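Robotics club moves on to clearing the table

Posted in November by Gaspard Hamel

Print this page | E-mail this to a friend

The Grevaneck robotics club has started its second project of the year, and 20 members have signed up. The task is tidying: picking small, light things off a table and dropping them in a bin. Members work the grippers by hand for now, and the recordings will be used later to train the club's arm, which is still in pieces at the Nutier workshop.

Wrappers have proved harder than expected. A box keeps its shape when the fingers close, but a crumpled packet slides or folds, and flat ones are awkward to get under at all. Most of us began by squeezing too hard. Going slowly and coming in low seems to help – so does practising at home on whatever is in the kitchen drawer.

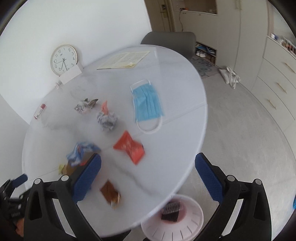

Sessions run until 4 in the afternoon, and new members are welcome to sit in before they join. Please bring clean, empty packaging if you have any. The two teams will show their work at the Flellance open evening, and the entry form needs to be with me before then – parents of younger members should sign it too.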